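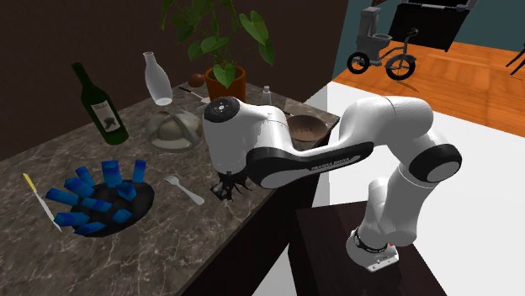
*Murodance Manipulation Group – planning and control*

## Planner notes, February

I spent most of this month on the approach planner for the kitchen counter set in simulation. The old version sampled grasps first and checked the path afterward, so it threw away a lot of good work whenever the forearm ended up too close to a bottle or the plant. Now the path check runs first on a coarse grid, and only the reachable grasps go to the full solver.

Oratile ran 600 starts overnight with the new order. Planning time dropped to 40 ms on the median. The slow cases are nearly all near the back of the counter, where the tall items are.

Sérgio has been on the perception side. The wrist view is hard to work with when it's mostly stone. The veins in the marble give the edge detector plenty to chew on, and the fingers take up part of the view too. He masks the gripper using the joint angles, which works fine as long as the timestamps line up.

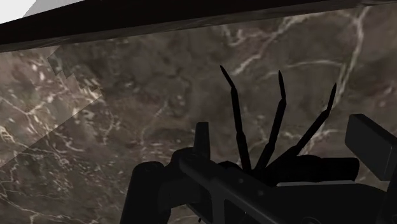 ## Still open

- Seed 3294 makes the solver hang. I can repeat it every time, so it should be fixable.
- The finger mask lags during fast wrist turns.
- Emiliano wants the planner logs in the Truvell format – I'll do that after the hang is fixed.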